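Grostesby Robotics Club -- Two-Arm Bench Guide
Section 4: Setting up the cloth task
Last edited 22/05/2020

Before you start this section you should have both arms powered, homed and talking to the laptop. If the lower arm still shows up as "unknown" in the port list, go back to Section 3 and redo the naming step. I'll wait! Everything from here on assumes the club laptop and the Drekby control script, which is the one we all switched to last August.

I wrote this section after helping three different teams get ready for the Utthorpe meet, and they all got stuck in the same places, so I've put my notes right next to the steps they belong to.

4.1 Getting the table ready

1. Wipe the white tabletop with a dry cloth (not the task cloth, please). The little specks that don't come off are fine, leave them.

2. Check that the metal plates at the table edge are tight. Wiggle each one. If you feel any give, tighten it a quarter turn and wiggle again.

3. Turn on the overhead lights and leave them alone for the rest of the session. If you change the lighting halfway through, your early runs and your late runs won't match, and you'll be sad about it later.

Note: The arms throw soft shadows on the table and that's normal. I spent a whole evening trying to get rid of them and I want that evening back.

4.2 Placing the cloth

4. Lay the gray striped cloth flat between the two arms, smooth it with your palm, and pull the corners out gently. It's never going to be a perfect square. Good enough is good enough.

5. Leave some bare table between the cloth and each gripper. You want both fingertips to be able to come down without dragging fabric on the way in.

6. Type "start" in the Drekby window and wait for the beep. Both arms should go to the ready pose, one on each side of the cloth, facing each other.

Caution: Keep your hands off the table after the beep. The servos aren't huge but they will pinch you, and they don't say sorry.

4.3 The first touch

7. Nudge one arm at a time toward the cloth using the arrow keys. I like to start with the upper arm and get that one where I want it before I even look at the other.

8. Bring the gripper down slowly until it meets the fabric. Slow here means really slow -- speed setting 3, no higher.

9. Now do the other arm the same way, coming in at the near edge of the cloth.
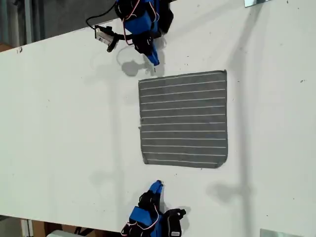
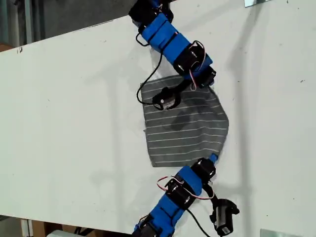 Fig. 4-1. Both arms at the gray striped cloth: clear of it (first picture) and in contact with it (second picture).

10. When both arms are where you want them, press S to save the pose. The script gives it a number. Write that number on your run sheet right away, while you still remember which pose it was.

Note: Look at the loops of wire between the joints every time you save a pose. They should have some slack and they shouldn't be anywhere near the inside of a gripper. If a wire is pulled tight, back the arm off and try coming in from a different angle.

4.4 Recording a run

11. Press R to record. Each run stops by itself after 200 steps, so don't panic if it quits while you're still moving.

12. Watch the two camera views on the laptop as you go. If one freezes, stop the run, unplug that camera, count to five and plug it back in. Check the cable for kinks too.

13. Between runs, send both arms back to the ready pose, smooth the cloth out again and start over from step 4.

Caution: Don't skip the smoothing! Team Rutkowska did 19 runs in a row on a wrinkled cloth and had to throw out every one of them.

4.5 If something goes wrong

Arm won't move after the beep: the other window has probably grabbed the keyboard. Click on the Drekby window and try again.

Error 284: a servo is too warm. Switch off that arm, go have a snack, come back when it's cooled down.

Cloth slides around: you're coming in too low. Save a new pose a tiny bit higher.

Both arms move at once: you've left mirror mode on. Press M to turn it off, then go back to step 7.

When you've finished for the day, send the arms to the park pose before you cut the power, or they'll flop onto the table. Park is covered in Section 5.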